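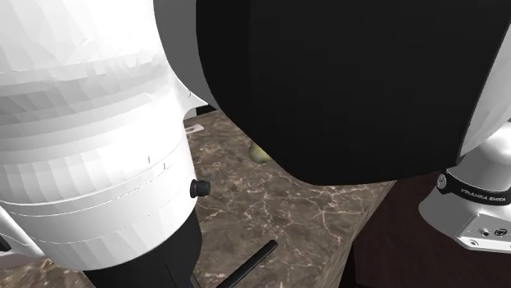
White jointed arm with a black knob on the side, computer render

Shared driveway: who pays when only one of us wants it repaved?

Posted by Rulwood492, 2 Mar 2025

My house and the one behind it share a gravel driveway. The easement goes back to 1941 and says both owners "shall keep the way passable." It says nothing about money. I want to pave it. The neighbor says gravel is fine and won't pay. We did split a load of gravel in December without any trouble. Can I make them pay half? Can I pave it anyway and cover the cost myself?

molefe_k

Probably not on the first one. "Passable" usually means repairs, and going from gravel to asphalt is an upgrade. Courts in many states treat those differently. On the second, it depends on whose land the driveway sits on. If any of it is theirs, get written permission before you touch it. Pull the recorded easement from the county office and read the whole thing, including any later amendments. Mine was 6 pages and the part that mattered was on the last one. Also ask the town about runoff rules. Asphalt sheds water and you could end up owing for a wet basement.

Varnus

Just pave it. They'll be glad later.

ralix_06

Please don't do what the answer before mine says. We went through this with two neighbors and ended up with a short maintenance agreement. A local lawyer wrote it and we recorded it with the deed. Gravel and plowing get split evenly, and anything beyond that is paid by whoever wants it.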